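Printer on second floor prints every invoice twice

Opened by Birdie Ostrowski, November. Every invoice from Narkodance comes out in duplicate. We are now more than 50 sheets into a box I was told would last until spring.
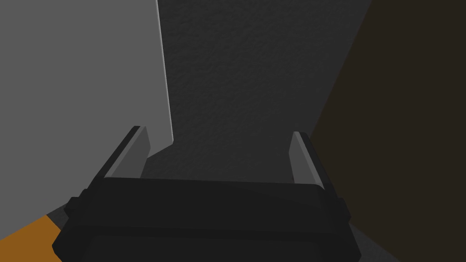 Category: Printing / Drivers

Parveen Hashmi: Copies is set to 2 in the driver defaults. Set it to 1 and restart the spooler.

Birdie: Done. Now I get three, so we're making progress of a sort.

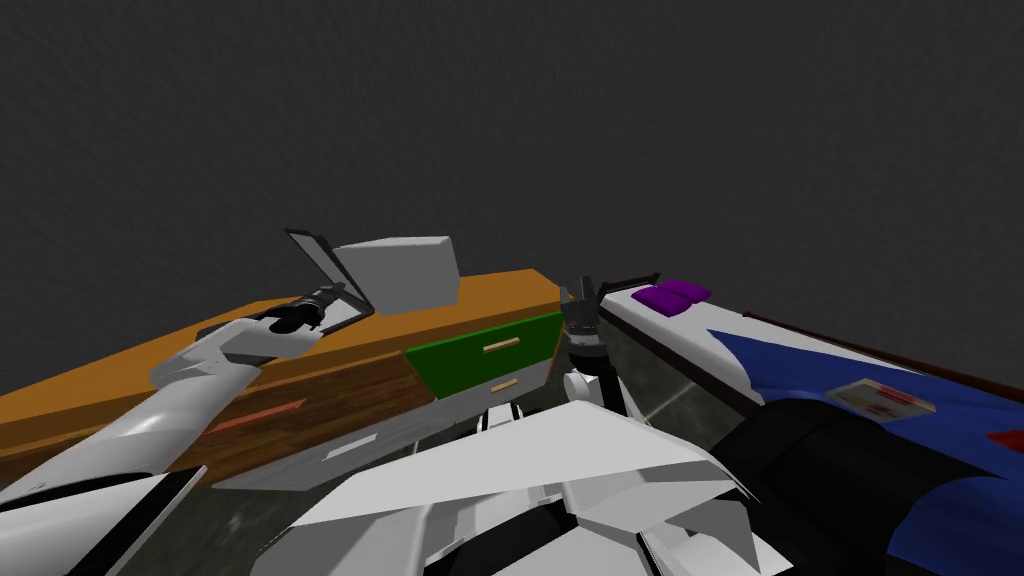
The third copy is the header page – my name in very large type, which I did enjoy. Test prints from the tray menu are fine, so I blame the software.

Parveen: Turn off the banner page. Also check the Narkodance template, it keeps its own copy count. 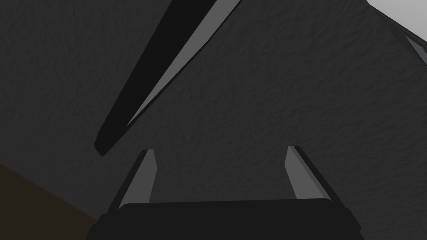

Dark textured surface, close up

Birdie: Template said 2. Changed it, saved it, and it went back to 2 after lunch.

Parveen: The Ombridge sync overwrites it. I've changed the master.

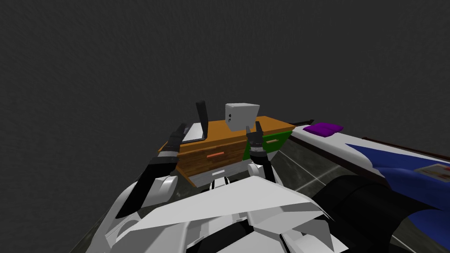
Desk with green drawer, dark wall behind

Birdie: One invoice, one copy. Accounting now wants to know where the second one went.

Status: Resolved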